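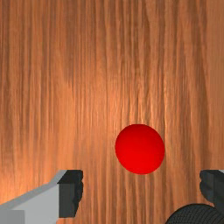 Zolcombe Table Games Club

Well, we are back in the Ninlow Room for another season, and I can't tell you how nice it was to see so many familiar faces come through the door (and a good few new ones too!). Play runs until the middle of December, same as last year, with doors at 6:30 and the first games starting whenever people have finished talking, which in our case can take a while.

The snack jar brought in 216 dollars over the summer -- thank you, thank you -- and that paid for new felt on the Pernement board and a proper lamp for the back corner. We still have 30 of the club mugs left if anyone would like one.

A word about the Trindade trip. The bus leaves from the side lot, and we have 2 seats open as I write this, so please put your name on the sheet by the coat rack if you have been thinking it over. Bring a sack lunch and a sweater, as their hall does get chilly by late afternoon, and I will have the big thermos of coffee with me as always.

Last updated: Tuesday, September 25, 2018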